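4. Setting Up Your Stock Locations

Now for the fun part! Once Firkell knows where things live, you can stop walking up and down the aisles with a clipboard. Set aside an afternoon, put the kettle on, and go one room at a time.

Before you start, make sure you have finished section 3 (user accounts) and that you are signed in as an Owner. Editors can move stock between locations but can't create new ones.

4.1 Create your first site

1. Open the Places tab and choose New Site.
2. Type a name. Short is good: "Dağdelen" beats "Dağdelen main building, ground floor and loading area" when you are reading it off a phone.
3. Pick a time zone. Firkell uses it to stamp every stock movement.
4. Choose Save. The site shows up in the left column with a gray dot, which turns green as soon as it holds at least one bin.

Note: Site names can be up to 25 characters. Accents and non-English letters are fine, and search finds them with or without the accents.

4.2 Divide the site into zones

A zone is any area you'd point to if somebody asked where the tape guns are. Shelves, a bench, a marked patch of floor, the cupboard under the stairs - all of these make perfectly good zones.

1. Select the site and choose Add Zone.
2. Give it a letter code. A, B and C are fine, and so is PACK or COLD.
3. Choose a layout: Rows, Grid or Free. Grid is great for floors and tables because each cell gets its own address, such as B-13.
4. Repeat until every area is covered, then choose Done.

Don't fuss over getting the zones perfect the first time. You can split or merge them later and the history comes along with them.
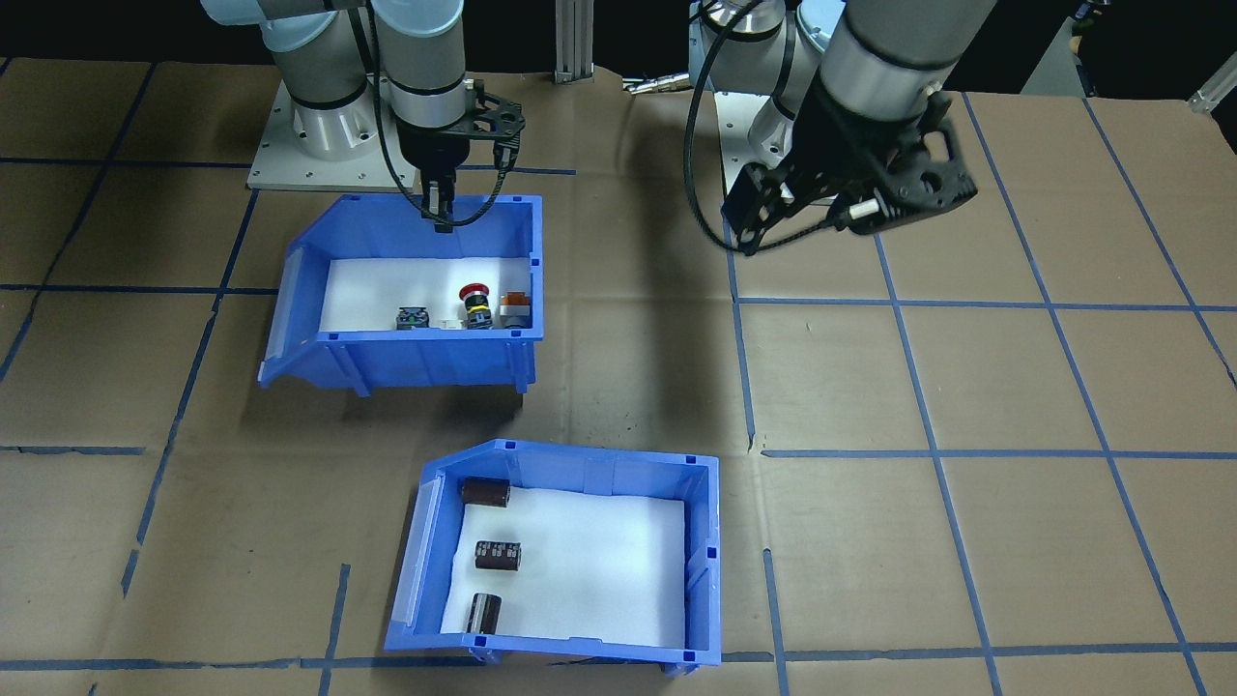 4.3 Add bins

1. Open a zone and choose Add Bins.
2. Enter how many you want. Firkell numbers them for you, starting from the lowest free number.
3. Pick a bin type from the list, or choose Custom and enter your own size.
4. Choose Print Labels. The label sheets match the Clekex 116 layout, and most office printers handle them well.
5. Stick each label on the short side of the bin, facing out, and scan it once to wake it up.

Caution: Never reuse a label from a deleted bin. The old code stays tied to its old history, and scanning it will post stock to a place that no longer exists.

Tip: Nevzat Kırmızıgül, who wrote our label printer driver, likes to print 2 of every label and keep the spares in an envelope by the printer. We've all started doing it, and it has saved us so many reprints!

4.4 Coming over from Drastum

If you already have a location list in Drastum, you can skip most of the typing.

1. In Drastum, export your locations as a CSV file.
2. In Firkell, go to Places, then Import.
3. Match the columns. "Bay" becomes Zone and "Slot" becomes Bin.
4. Choose Preview and read through the rows marked in orange. Those have a duplicate code or no zone.
5. Fix them right there in the preview, then choose Import.

Caution: Importing the same file twice creates a second set of bins. If it happens, choose Undo Import before anyone scans anything.

Section last revised Nov 2, 2019 by Volkan Altıntaş. Continue to section 5, Receiving Your First Delivery.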